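Search the archives Go

Re: [sim-users] Otia gripper pack, worth it?

> Has anyone tried the Otia pack from Jallatum? Price is 510 a seat, we only want the two finger gripper. Does it run on older machines?

Runs fine on ours, 13 scenes open and no crash. Trial covers 20 runs, ask for more, they said yes to us. Fingers open, nothing held:

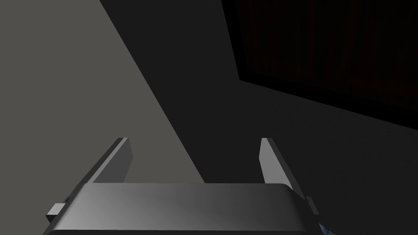

Otia two-finger, wrist view, default lighting

Shadows are hard edged out of the box, didnt bother changing them. Docs thin. Henríquez add-on not needed for wrist view.

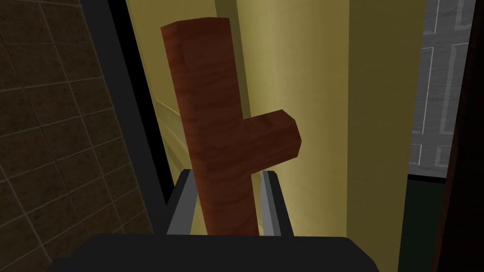
Grip settings are where Stemunska still beats it imo. Otia gives you one force slider and thats it. Awkward parts like the wooden one with the arm sticking out to the side are what I'd test on, plain cubes tell you nothing. Will try 1000 picks overnight and post teh log.

Last updated: June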